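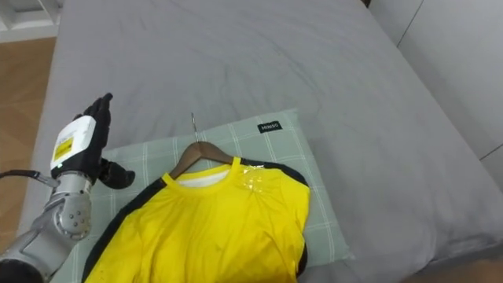
Mapping the Jullovbridge Townsite: An Interview with Ruth Bellamy

2 Jan 2018

Ruth Bellamy has spent six years reconciling the plat records of Jullovbridge, a farm community laid out where the Forard branch line met the wagon road. Her index covers 163 lots in 40 blocks. She spoke with Elis Morris about the method and its limits.

The original plat, Bellamy said, was filed before the depot site was fixed. "The surveyor drew Main Street parallel to the section line. The railroad came through at an angle, and the company then filed its own plat using the track as the baseline. Both were recorded. Deeds cite one or the other, often without saying which."

She sorts deeds by lot width. Lots on the first plat are 40 feet wide throughout. Those on the railroad plat vary, and the corner lots were sold by the front foot. "If the deed gives a width, I can usually place it. If it gives only a lot and block, I go to the tax rolls."

The tax rolls have gaps. Two volumes were lost when the Lightfoot Hotel burned; the county clerk rented an upstairs room there until the courthouse was finished. Bellamy fills the missing years from newspaper notices of delinquent sales, which were printed each May.

Asked about the town's peak population, she was cautious. "The promoters printed 400. The school census supports a lower number, but it counted children only, and you have to assume a family size. I leave it open."

The street called Fastine on the railroad plat was never graded past the stockyards. It was vacated in two stages, and the second order misnumbers a block. Xiaoqing Jin found the error while checking the index against the county road minutes. "I had it wrong in three entries," Bellamy said. "Those have been corrected."

The cemetery survey is next. It will use the same numbering.

Search this site
Enter keyword or place name
Go

Recent items
Depot Agents of the Forard Branch
Tala Qudah on Reading Section Corners
Leanne Stockdale: School District Boundaries
The Lightfoot Hotel Fire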